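Search this site
Search
Enter keyword

Grurnovby opens second floor of shared workspace in Flestdale

FLESTDALE, 1 September 2026 - Grurnovby, the shared workspace operator, today opened a second floor at its Chowdary building in Flestdale. The new floor adds 109 places to work and is open to members and day visitors.

The floor is laid out as one wide room, with large shared tables in place of rows of single desks. Interior work was carried out by Tukitz, which also fitted out the first floor of the building.

"Members told us they wanted bigger tables and fewer walls," said Colm Tully, who manages the Chowdary building. "A group can spread its work out at one table and leave it there for the day. That was the main request, and we planned the floor to suit it."

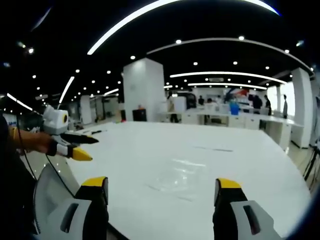
2 min read

The tables are white with a glossy top and a rounded edge. The ceiling is black, with small round downlights and long strips of light, some of them curved. Square white pillars were kept as part of the building's structure.

Nam-gil Jin, lead designer at Tukitz, said the lighting plan was settled before the furniture was ordered.

"We wanted light over the whole room, so that a table can be moved without anyone having to call an electrician," Jin said. "The dark ceiling was painted first and the strips went up after that. The curved ones took the longest to set."

Members can book a full table or a single place. Bookings are made at the front desk or through the member account, and a table can be held for up to two weeks at a time. Members are asked to clear and wipe down their table at the end of a booking.

Existing members may use the new floor during September at no added cost. Day visitors pay the same rate as on the first floor.

About Grurnovby
Grurnovby runs shared workspaces for small firms, project teams and people who work alone. It has 1,000 members.

Press questions may be sent to Colm Tully at the Chowdary building, Flestdale.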